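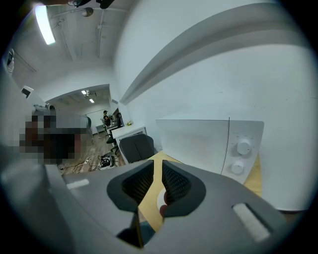 Learning your grandmother's language at 40

Home Articles Interviews Classes Contact

Issa Matar has taught evening Arabic at the Bitar language school for nine years. Most of his students are adults whose parents or grandparents spoke the language at home and who never learned to speak it themselves. We met before his Thursday class and talked for an hour.

He doesn't like the word "beginner" for these students. "They know how to say come and eat. They know how to say shame on you," he says. "They have the accent, often a very good one. What they don't have is the middle of the language, the part where you explain why the bus was late."

On the first night he asks each person to write down every word they remember, in any spelling. The lists run longer than people expect. One woman said she knew nothing and wrote 200 words, nearly all of them to do with food, weather and being sick. Matar kept a copy and built her first month of lessons on it.

The classes are 60 minutes long, twice a week. He tried 90 and went back. "After an hour they are polite but they are gone."

Spoken or written first

This is the question he gets most. Many courses start with the alphabet and formal Arabic, and Matar used to teach that way too. He changed after a student, Georges Sayegh, quit in the third week.

"Georges wanted to talk to his aunt in Zahle. I was teaching him to read a newspaper. He told me, my aunt is not a newspaper." Sayegh came back the next September, when the school opened a spoken Lebanese class, and stayed for three years. He learned the alphabet in the second year, in a few weeks, and by then he already knew what most of the words meant.

Matar's colleague Tomomi Matsuda, who teaches Japanese across the hall, sees the same thing with her heritage students. "They understand their mothers and can't write a postcard," she says. "If I begin with the postcard, they feel like children. I begin with a phone call." The two of them now share a set of phone call exercises: calling to say you'll be late, calling to ask for a recipe, calling someone you haven't called in too long.

That last one is the hardest, Matar says, and he doesn't do it before the second term. 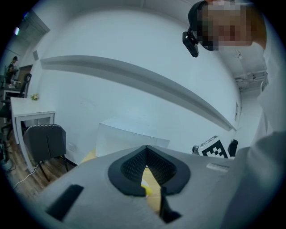 What families get wrong

I asked whether relatives help. He took a while to answer.

"They help and they laugh. The laughing is love, but the student stops talking." He sends a note home asking family members not to correct anything for the first 100 days. If a word is wrong, they are to answer using the right one and keep going. Some families manage it. One father lasted until dinner.

Sang Từ, who is learning Vietnamese at the school as well as helping out at the front desk, told me she keeps the note on her refrigerator. "My uncle read it and said it was silly. Then he asked me to read it to him in Vietnamese, so I tried."

For people with no class nearby, Matar suggests one relative, one fixed time each week, and one subject decided ahead. He doesn't mind apps but finds that students use them to put off calling anyone. Songs are fine. He is less keen on films with subtitles, at least in the first year, "because you read and think you are listening."

He still has trouble with his own children, who are eight and eleven and answer him in English. "I ask in Arabic, they answer in English, and I pass the salt. I'm a teacher. At home I'm just the one with the salt."

The next spoken Lebanese class has four places open. There is a waiting list for Saturday mornings.

Contact us | Copyright Bitar | Back to top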